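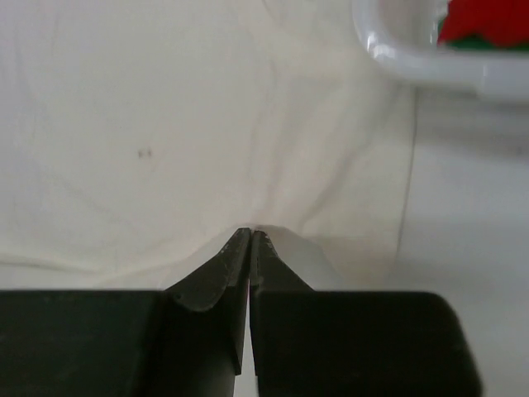
A cream-coloured cloth on a smooth white surface, with a white plastic container to one side.

Kurian Regional Aircraft

Kurian Regional Aircraft is a maker of small passenger aeroplanes based at Tindville, where it took over the old airfield and most of the long brick sheds beside it. It is best known for the Favex, a twin-engined turboprop built for short hops between towns that the bigger airlines had long since given up on.

History

The company began as a repair shop, patching up elderly mail planes and, when work was thin, the odd crop sprayer. Its owners had grumbled for years that nothing on the market suited a short, bumpy runway with a hill at one end (Tindville's own runway being a fair description of the trouble), and in the end they set about drawing an aeroplane themselves. Work on the first one took 7 years, a good deal longer than the bank had been led to expect, and it made its maiden flight on a drizzly morning in August before a large and rather damp crowd of townspeople.

The Favex

The Favex is a high-winged aeroplane, much liked by passengers for the view and by ground crews for keeping the propellers well clear of puddles and stray gravel. Nearly 309 have been delivered, most of them to island and mountain airlines, and 387 had been ordered when the books were last made public. A stretched version, the Hindside, has 8 more seats and a larger baggage door at the rear. Sales of the Hindside were slow to begin with, as its extra weight ruled out some of the very airstrips that had made the Favex popular, but a change of propeller brought most of them back within reach.

See also: Tindville Airfield; Turboprop aircraft; Short take-off and landing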